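Facilities > Shared Rooms > Inspections > Furniture and Floor Checklist

Furniture and Floor Checklist, Prultdale Activity Rooms
24/05/2026, by Viorica Milošević

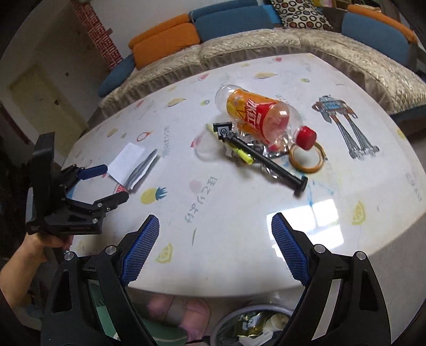
White table with curved edges and printed fruit design.

Scope: tables, chairs, floor covering, fixed storage and exits in the ground floor rooms. Electrical items are on a separate sheet. Mark each line P (pass), F (fail) or N/A. Comments are required for every F.

1. Tables

1.1 Top level in both directions. P
1.2 Edges free of chips, lifting or sharp points. F
Comment: Folding table by the sink, long side, chip near the corner. Taped. Replace edging before next inspection.
1.3 Leg bolts tight by hand and by wrench. P
Comment: Two bolts on the Drumance table took a quarter turn. Same two as in April. Thread lock applied.
1.4 Folding legs lock fully open. P
1.5 No rocking under hand pressure at each corner. P

2. Chairs

2.1 Stack height no more than 10. F
Comment: Stack behind the door was over the limit. Split into two on the day.
2.2 Feet present on all legs. F
Comment: 29 feet missing or split across both rooms. Order placed with Skakeo. Affected chairs tagged and moved to the store.
2.3 Seat shells free of cracks. P
2.4 Welds sound at the back brace. P

3. Floor

3.1 Covering flat, seams closed. F
Comment: Seam open at the doorway between rooms. Temporary strip fitted. Permanent repair quoted at 1,780 including removal of the old adhesive. Awaiting approval.
3.2 Entrance mat lies flat and does not slide. P
3.3 No trailing leads across walking routes. P

4. Storage

4.1 Tall units fixed to wall. P
Comment: Upper bracket on the Mägi cabinet checked with the shelves unloaded.
4.2 Heavy items on lower shelves. F
Comment: Paper boxes on top shelf again. Moved down. Shelf label has fallen off.
4.3 Doors close and stay closed. P

5. Exits

5.1 Clear width kept to both doors. P
5.2 Push bar operates with one hand. P
Comment: Stiff at the end of travel. Lubricated.
5.3 Exit signs in place and readable from the far wall. P

Actions carried forward: 1.2, 2.2, 3.1. Items 2.1 and 4.2 corrected during inspection but recorded as F because they were found that way. Retest interval for the floor strip is 10 days until the repair is done.

Checked by: V. Milošević
Second signature: Dalia Zariņš

Comments (4)

Eimear Horgan
On 2.2, are the replacement feet the push-on type or the ones with a screw? The last push-on set came off when the chairs were dragged.

Viorica Milošević
Screw type. The push-on size does not match the newer chairs.

Buppha Thammasiri
Can 1.2 be split into fixed and folding tables? We use this sheet in our building and the folding ones fail far more often. One F for the whole line makes the record hard to read.

Merike Raudsepp
Second that. Also the strip at 3.1 catches the wheels of the chair trolley if you come at it from the small room. Go through backward for now.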